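07/08/2023, bench 2

Went through the Udeck shape blocks with Lærke Ragnarsson before they go back to Engelbrecht. Maple board put down on the perforated table, blocks on top. Box label says 72 pieces, still to be checked against the list from May.

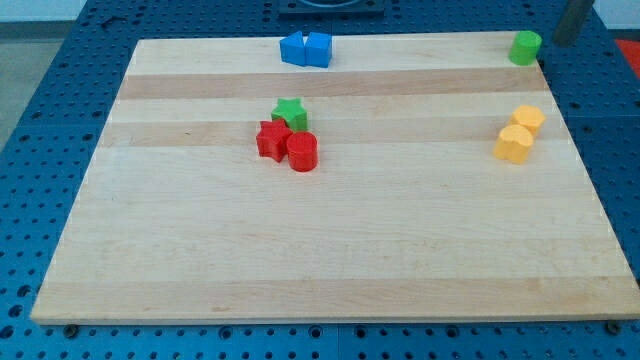
Blocks on the maple board, stars and red cylinder left of center.

Yellow ones are easy to mix up when sorting by color only, so sort by outline first. Lærke wants the greens kept in their own tray. Board needs oil, use the Tirnalik tin, up to 2 coats. Order no. 798 still open, ask Nolik.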